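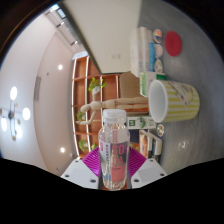

How do you keep barn clothes from ruining the rest of the wash?

Keep them in their own hamper from the moment they come off, shake them out outdoors, and wash them in their own load with the water level set high.

Barn laundry at Hudwood

These notes are for house parents and staff in the cottages at Hudwood. Most of them will work in any home where children do animal chores before school.

Before the washer

Barn clothes come off in the mudroom and do not go upstairs. Each child has a hook and a numbered mesh bag. Socks, gloves and hats go in the bag, and the bag goes in the wash closed.

Empty the pockets. Baling twine is the worst thing that can go through our machines. It wraps around the agitator and has to be cut out with the power off. Grain is next. It swells and collects in the drain hose.

Brush dried mud off with a stiff brush on the back step. Wet mud should be left to dry first. If you rub it wet it goes into the weave.

Hay sticks to fleece and knit cuffs. Run the clothes in the dryer on air only for 10 minutes before washing, then clean the lint screen. A damp rubber glove rubbed one way also lifts it off.

Horse hair is easier to get off saddle pads than out of the washer. Use a curry comb outside. Pads go to the Cordeiro barn washer and never in the cottage machines.

Washing

Do not fill the drum more than two-thirds. Jeans and coveralls need room to move or the grit stays in the folds.

Manure stains: scrape, rinse from the back in cold water, then work in a little liquid detergent and let it sit while you do something else. Hot water first will set them.

Milk from the goat stand gets the same treatment, cold water first. Old milk smell usually means the towel was left balled up. Hang wet milking towels over the rail, even if you plan to wash them that night.

Egg on a jacket front should be left to dry and then scraped with a dull knife.

Skip fabric softener on anything used as a towel. It leaves a coating and the towels stop taking up water.

Run an empty hot cycle after the last barn load of the week. Wipe the door gasket and leave the door open overnight.

Drying

Line dry when the weather allows. Turn jeans inside out and hang them by the waistband. In July the line behind Dotden cottage dries a full load before lunch, so please take yours down and leave room for the next house.

Work gloves with leather palms should be dried flat, away from the heater. When they come out stiff, rub them between your hands a few minutes before anyone puts them on.

Boots

Rubber boots get hosed at the barn, soles included. Stand them upside down on the pegs. For boots that are wet inside, stuff them with newspaper and change the paper after 2 hours.

Leather boots get brushed, wiped with a damp cloth and oiled once a month. Too much oil makes the leather soft and the stitching gives out sooner.

Supplies

Mesh bags are in the Wiltik storeroom, second shelf. There were 58 at the last stock check, and each cottage should draw 16. Sign the sheet when you take detergent. If a washer stops with an error on the display, write the code on the pad, unplug the machine and call extension 652.

Last updated May 24, 2022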